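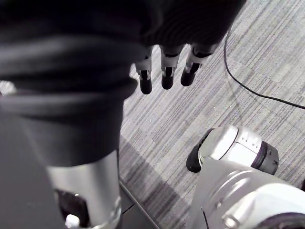
# Enville Floor Tile Records

Search this project Go

Version 5, updated 10/12/24. Maintained by Nerea Montoya.

## Summary

Condition records for the square carpet tiles laid in the Enville office rooms. The floor covering is gray with a stripe. The set holds 2000 rows in one CSV file, one row per tile per inspection. Hard floors, stairs, and entrance mats are not included.

## Fields

- room_id: short code from the floor plan
- row, col: tile position, counted from the corner nearest the door
- stripe_dir: direction of the stripe, N-S or E-W
- edge_lift: height of the highest corner in mm, 0 if flat
- stain: none, light, heavy
- replaced: yes or no
- note: free text, may be blank

## Method

Rooms are inspected after vacuuming. Edge lift is read with a feeler gauge at all four corners and the largest value is kept. Stains are graded by eye under the ceiling lights with the blinds closed. Tiles under fixed furniture are entered with stain left blank.

Spare tiles come from two lots, Zillarberg and Krūmiņa. The Krūmiņa lot is slightly darker and should only go along walls. The lot is written in the note field for any tile replaced after June.

## Known problems

- Stripe direction was not recorded in the first 12 rooms. These cells read NA.
- Cut tiles at the walls share a position code with the full tile next to them in 40 rows.
- Stain grades from different inspectors do not always agree. Do not average them.

## Use

Suitable for planning replacements and spare stock. Not suitable for comparing carpet products.

Comments (3)

Carmela Nieto
Is edge_lift rounded? I get a lot of 0.5 values.

Nerea Montoya
Yes, to the nearest half millimeter.

pelolside_fm
Row and col are swapped in our copy for the room by the stairs. Fixed locally, can send the file.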